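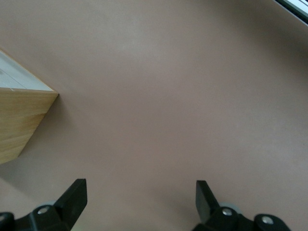
Refinishing a tabletop: oil, poly, or leave it alone?

dunmoor_flats
Posted in Tables and Desks

I'm redoing a maple dining table that came with the house. The old finish was yellow and peeling near the ends, so I stripped it, and now I have it sanded to 150. We eat on it every day, two kids, plus homework and the occasional glue project. I want a flat look with no shine.

The choices I've narrowed it down to are a hardwax oil or a water-based poly in matte. The store in Sterkness carries both. The oil is called Nurneo and the clerk said two coats and done. The poly is cheaper and they wanted me to do four coats. Has anybody lived with either one for more than a year?

pinegrove53
Oil. I did our kitchen table with a hardwax oil and it still looks good. When it gets a scratch I rub a little more on the spot and it blends in. You can't do that with poly. With poly you sand the whole top and start over.

Kettle_and_Rye
I'm going to disagree. Oil is fine on a table that gets used by adults who wipe up after themselves. With kids you'll get rings, marker, and ketchup that sat through lunch. I had oil on a desk and gave up on it. Matte poly, four thin coats, let it cure, and you don't think about it again.

pinegrove53
How long did you let the oil cure before you used the desk? People put things back on it the next day and then blame the product.

Kettle_and_Rye
Three weeks. The can said two. The rings came from a coffee mug, same spot every morning, and they came back after I sanded them out and re-oiled.

harbor_lathe
Both of you are right about your own tables. What matters more is how it gets sanded before the finish goes on. 150 is a fine place to stop for poly. For a hardwax oil check the can, because some of them want you to stop at 120 or 150 and some are fine at 180. If you go too fine on maple the oil has nothing to hold on to. Maple is already tight.

Also wipe it down with mineral spirits and look at it under a low light from the side before you put anything on. Swirls from an orbital sander don't show until the finish is on, and then you see them at dinner for the rest of your life.

dunmoor_flats
I did the side light thing last night and found swirls at one end. Back to 120 on that end I guess. Do I have to redo the whole top or can I just do the bad part?

harbor_lathe
Do the whole top at 150 again after you fix the bad part. A few passes is enough. If you only do one end it will take the finish differently and you'll see a line.

oldcannery
Nobody has mentioned matte poly getting shiny. It does. The spots where plates and elbows go get polished over time and you end up with shiny ovals in front of every chair. Ours took less than two years. It didn't wear through, it just doesn't look matte anymore where people sit.

Kettle_and_Rye
You can knock that back with a gray pad. Five minutes.

oldcannery
You can, and then it's duller than the rest until it evens out. I'm not saying don't use it. I'm saying the flat look is the part that goes first.

marl_basin
What's the budget? I paid 53 for a small can of hardwax oil last April and it did a six-foot table with some left over. Two coats of good poly came to less than that, but I also bought a decent brush, so it was close to even.

dunmoor_flats
Budget isn't the problem, I'd just like to do it once. The oil here is 30 for the small size.

Kocsis
Refinishing shop here, mostly tables and church pews. For a family table I use a two-part hardwax oil, the kind with a hardener. It holds up to water much better than the plain one. If the Nurneo can doesn't mention a hardener then it's the plain one. Apply thin, wait fifteen minutes or whatever the label says, buff off everything that will come off. Most of the failures people bring me are from leaving too much on.

And lay the rags out flat outside to dry. Do not ball them up in the trash. Oily rags can start a fire on their own.

pinegrove53
Seconding the rags.

Kettle_and_Rye
The two-part stuff I'd consider. I still say poly for homework.

dunmoor_flats
Called the store. No hardener in theirs but they can order the two-part from Skerkament, takes a week. I'm going to do a test on the underside with both and spill some coffee on it. One more question — do I need to finish the underside too, or is that only for solid tops?

Kocsis
Yours is solid maple, so yes, one coat on the underside. It keeps the top from taking on moisture from one side only. Do that side first.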